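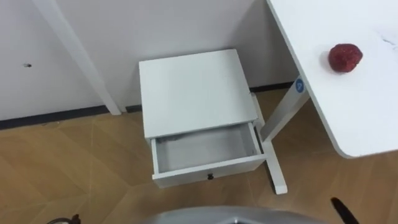
Station 2, drawer open, item on table.

Zetdale home-task kit, trial unit: site inspection checklist
Supplier: Waro
Inspected by: Birger Midtbø, Amundsen test room
Last updated: Thu 9 June

Search this site Enter keywords Go

1. Floor area in front of station clear. PASS
Comment: Nothing on the planks between the robot and the nightstand. Keep it that way during runs.

2. Nightstand seated in the corner. PASS
Comment: It has no wall anchor. The kit manual asks for one if the drawer will be pulled by the arms more than 21 times a day. Waro to quote for the bracket.

3. Drawer empty before start. PASS
Comment: Single drawer, one round knob. Check inside before every run, not only the first one of the day.

4. Drawer closed or attended when the robot is idle. FAIL
Comment: Left open on 3 of 6 walk-bys. It sticks out at shin height. Add to the operator card.

5. Table stable, feet flat on floor. PASS
Comment: Leaned on the front corner, no rocking. Scuffs on the top are cosmetic.

6. Hand contact with items on the table. 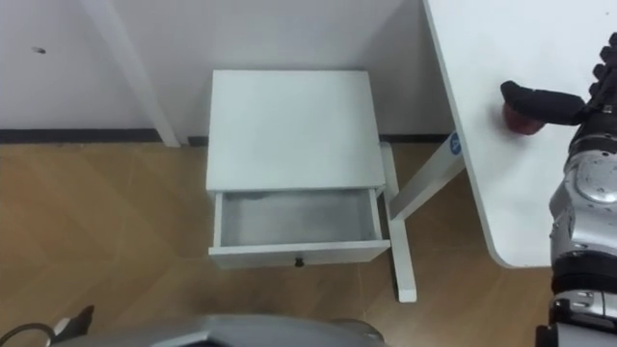

Right hand at the table, finger on the item.

PASS WITH COMMENT
Comment: Force limit is set in the Foruvano software and was at the supplier default. Soft items need the lower setting. The menu for this is hard to find and the January manual shows it in the wrong place.

7. Cables clear of arm travel. RECHECK
Comment: There is a loop of black cable low on the left side. Clip it and repeat the full-reach test with both arms.

8. Emergency stop within reach of operator. PASS
Comment: Tested from the chair and standing. Both arms held position.

Result: trial may continue with one operator present. Items 4 and 7 to be closed before we decide on the purchase. Item 2 depends on the quote.

Contact | Copyright Amundsen | Back to top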